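Things on sticks

May is always the month I decide we're going to be more organized about food, and it's always the month I end up on the floor of the pantry with my back against the flour bin, reading the side of a packet. That is how I found the wooden skewers. There was a pack of 40 behind the vinegar, bought for a barbecue that got rained out, and next to it half a bag of marshmallows and a tub of white modelling clay that had no business being in a pantry at all.

So we had an afternoon of putting things on sticks, and I enjoyed it so much that you're getting a whole post about it.

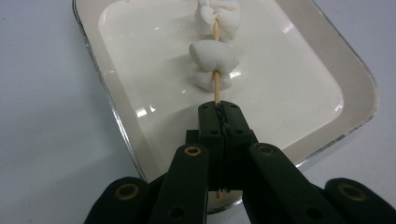
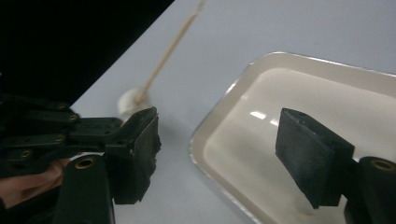 The white tray, with a skewer and its three lumps in the first one.

I should say first that I love a tray. My mother did everything on a tray - shelling peas, mending, her cards at Christmas - and I've caught it from her. A shallow white plastic one keeps the mess in a place you can carry to the sink, and if the phone rings you can slide the whole business to the other end of the table and come back to it later. Ours came from a shop in Condholm that sold mostly paint and garden twine, and it has outlived two dish racks and a very expensive salad spinner. It has been a drawing board, a seed tray and once, for a whole week, a bed for a sick budgie. (He recovered beautifully and went on to be rude to visitors for years.)

White on white is a bit hard on the eyes, I'll admit. A pale tray on a pale table with pale lumps on a pale stick, and by four o'clock I was longing for a beet. Next time I'll put a bit of food colouring on the go, or at least a coloured tea towel underneath.

Now, the threading. You would think that pushing a soft thing onto a thin stick was the easiest job in the world, and the first one is. You hold the stick upright, you press the lump down over the point, and it goes on with a little sigh. The second one is where the character comes in. If you push from the top with your whole palm, the piece flattens and the one underneath squashes too, and you end up with something like a badly folded pillow. If you turn the stick a little as you go, it slides down much more politely. I've become quite devoted to the turning. Three to a stick is my favourite number, with some bare wood left at the bottom to hold it by. Efraín Yupanqui, who lives across the lane and came over to return a casserole dish, is a four man, and we had a longer discussion about this than either of us would want written down.

For marshmallows, I've found that a slightly stale one is easier to work with than a fresh one. The fresh ones grab at the wood and drag. If all you have is fresh, dip the point of the skewer in a saucer of icing sugar first, or in a glass of cold water, and wipe it now and then when it gets gummy. Don't lay the finished ones touching, or you'll have one enormous marshmallow with twenty handles. I learned that at a school fair, in front of people.

Clay is another story and a slower one. It needs a good knead before it will take a stick without cracking, and the heat of your hands does most of the work. I roll a lump, let it sit a minute, then push the skewer through in one go and pinch the hole closed where it has puckered. Little ones, then a fatter one, then whatever you've got left. They look like snowmen who have been through something, and I'm very fond of them. Once they've dried hard they're nice poked into the pots on the windowsill, among the basil, and I have a few from last winter that still make me smile when I'm doing the dishes. Please keep the two kinds on separate trays, or do one on one day and the other on the next. I'll leave you to imagine the conversation that led to that rule in our house.

A word about the points, too, if you've got small people around. I snip them off with the kitchen scissors as soon as the threading is done, holding the end down inside a paper bag so the bit doesn't fly across the room. The blunt end is perfectly good for carrying around, and for the marshmallow kind you can dip the tops in melted chocolate and stand them in a jar of rice until they set. The rice goes back in the cupboard afterwards in a jar marked "chocolate rice", and yes, I do have such a jar, and no, I have never found another use for it.

We finished with tea, as we finish most things, and the last of the shortbread. Efraín took a few sticks home wrapped in waxed paper. I wiped down the tray and stood it on its side by the window to dry, and then went back to the pantry, where I still have one and a half shelves to go and a bag of dried chickpeas that I think may be older than the car.

If anyone has a good way of keeping skewers from escaping their packet, I would dearly love to hear it. Mine are in a tall spaghetti jar at the moment, which leaves the spaghetti homeless.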